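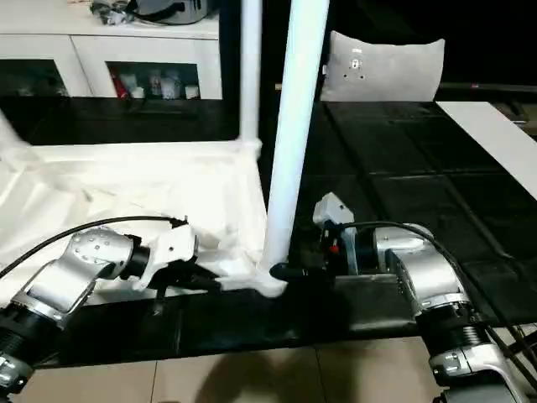

Adivside Sports Car Owners
Minutes of the May meeting

Present: Gerd Seidel (chair), Catinca Văduva, Hanneke Kramer, Gervásio Brandão (minutes)
Apologies: Reinaldo Lins, who sent written notes on the track day. These are included under that item.

The meeting opened at 7:30 p.m.

Minutes of the last meeting

Accepted with one correction. The Clurico coupe shown at the spring drive was listed as the turbo version. It is the standard car with the turbo wheels. Gervásio will fix the copy on the website.

Spring drive

Catinca reported that 14 cars finished the route. The gravel section past the reservoir was longer than the route sheet said and several members turned back there. Two of them have since sent in photos of stone chips on their front bumpers. Gerd asked whether the club has to pay for that. Hanneke had checked the entry form and drivers take part at their own risk, but the form also says the route is paved. It was agreed not to offer payment, to write to both owners with an apology, and to waive their entry fee for the next drive.

The lunch stop was good and the parking lot was large enough for low cars to get in without scraping. Catinca would like to use it again. The owner wants to know numbers a week ahead.

Action: Catinca to write to both owners. Catinca to drive the full route in her own car before the next sheet is printed.

Track day at Falcão

Reinaldo's notes were read out. The circuit has offered us the afternoon session, with the morning going to a motorcycle school. The limit is 30 cars, split into novice and experienced groups. The noise meter will be by the pit exit this time, and cars that fail get one more try before they have to be loaded up or parked. Reinaldo suggests telling owners of cars with aftermarket exhausts to bring the stock muffler or an insert.

Gerd asked for the experienced group to go out first. Hanneke disagreed. Last year the novices ran late in the day on a track with oil dry all over turn one, and she would sooner have them out while the surface is clean. Put to a vote, and novices will go first.

Passengers were discussed at some length. The circuit allows them with a helmet and a signed form. Gervásio raised the problem of helmets being shared and not coming back. Agreed that passengers bring their own or stay in the pits.

Tow hooks have to be fitted before scrutineering. A reminder will go on the entry confirmation in bold type, as it was missed by many people last time.

Action: Reinaldo to confirm the afternoon session and ask for the deposit terms in writing. Hanneke to draw up the groups.
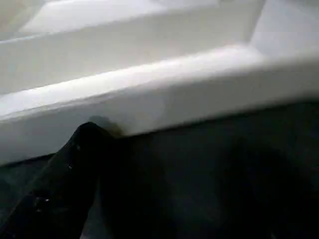 Tire offer from Rorex

Rorex has written to offer members a discount on track tires, with fitting included, if orders come in together. Gerd has used the tires on his own car and found them fine when warm, with slow steering for the first couple of laps. Catinca was concerned that the list does not include the wider rear size most of the Clurico owners need. She also asked who would handle returns if a wrong size turned up.

It was agreed that the club will pass the offer on and that members will order and pay directly. The club will not hold any money. Gerd left the room for this decision at his own request, as his brother works at the fitting shop.

Action: Hanneke to ask for a full size list before anything goes out to members.

Website and membership cards

The classifieds page still shows cars that were sold last year. Gervásio proposed that ads drop off after two months unless the seller renews. Agreed. Sellers must give the mileage and say whether the car has been on track. Ads with no photo of the car will be sent back.

Cards for new members are late. The printer changed the card stock and the first batch had the old logo on the back. They are being redone at no charge.

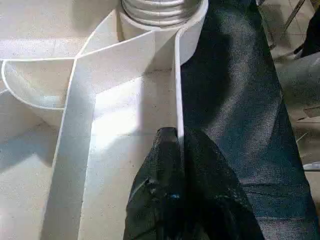
White paper strip partly unrolled from its roll.

Other business

Catinca has been asked by a member if kit cars can join. The rules say "sports cars in road-legal condition" and nothing about who built them. Gerd's view is that a registered and insured kit car is welcome. No objection. The wording on the application form stays as it is.

Hanneke reminded everyone that the trailer is due for new bearings and should not be lent out until they are in. The spare key is with Reinaldo.

Next meeting at the same place, 7:30 p.m. Agenda items to Gervásio by email.

The meeting closed at 9:10 p.m.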